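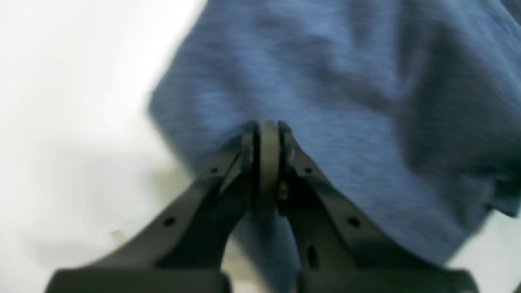
I got to Katene before it opened, which was a mistake, as the owner was still hauling bags in from the back of her car and I was promptly handed two of them. So my interview with the woman behind my favorite secondhand store in Umora began with me holding a sack of somebody's old sweaters and trying to find my pen.

She asked me to leave her name out. "Everybody here knows me as the shirt lady anyway," she said, and put the kettle on.

The store sells all sorts, but T-shirts are what people come for (me included – I own far too many of them). She started with a rack outside her sister's garage, moved to the Saturday market, and then took over the old shoe repair place on the corner when the rent came down to $504 a month. "It was a terrible room. It smelled like glue. I signed the papers the same afternoon."

I wanted to know how she picks what goes on the racks, and she got very animated at this point, waving her mug around. "Collars first! A collar tells you how somebody treated a shirt. If it's wavy, they pulled it off by the neck for ten years. Then I look under the arms, and then I hold the whole thing up to the window."

And the ones that don't make it?

"Rags. There's a guy with a print shop who takes all of them. I don't feel bad about it. I used to, I kept everything, and my husband had to climb over the bags to get to bed."

She's fussy about the plain ones, too. Band shirts and old gas station shirts get all the attention, she told me, but a good plain heather T-shirt is what she sells over and over, mostly to people who come back a month later wanting another just like it. She checks those by spreading them out flat and looking at the side seams. If the seams swing around to the front, the shirt was cut crooked and it will always hang that way, no matter how you iron it.

"People think they shrank it," she said. "They come in feeling guilty! I tell them no, honey, it was like that when you bought it."

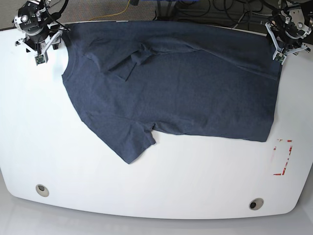 ## The laundry part

I have to confess I came partly for free washing advice, and I got it. She washes everything cold and inside out, with half the soap the bottle tells you to use. She won't go near fabric softener. "It makes a shirt feel nice for one day and then it just sort of sits there on the cotton. Towels are worse. Don't get me started on towels."

We did get started on towels. I'll spare you most of it, but she's a vinegar person, and she thinks the dryer should be for rainy weeks only. In December she strings a line across the stock room and the customers have to duck.

## Money, since I asked

Last year the store sold 3103 pieces, and she knows that because she still writes every sale in a green ledger. The best month was 298 shirts. Nothing in the T-shirt section costs more than $12, and she's been told over and over that she could charge triple online. A resale site called Vulent wrote to her last spring offering to list the lot.

"I read it twice and I still didn't know what I'd be doing all day. Putting things in envelopes? I like it when people come in and try stuff on over their clothes and ask me if they look dumb."

Do you tell them?

"If they ask."

## What's next

She's taking a table at the Plindodero street fair again this summer, bringing 100 shirts and a folding mirror, and she'd like to start a mending evening at the store once she finds enough chairs. If you've got chairs, she'd love to hear from you – any kind, they don't have to match.

I left with a gray sweatshirt I had no plans to buy. She checked the collar before she rang it up.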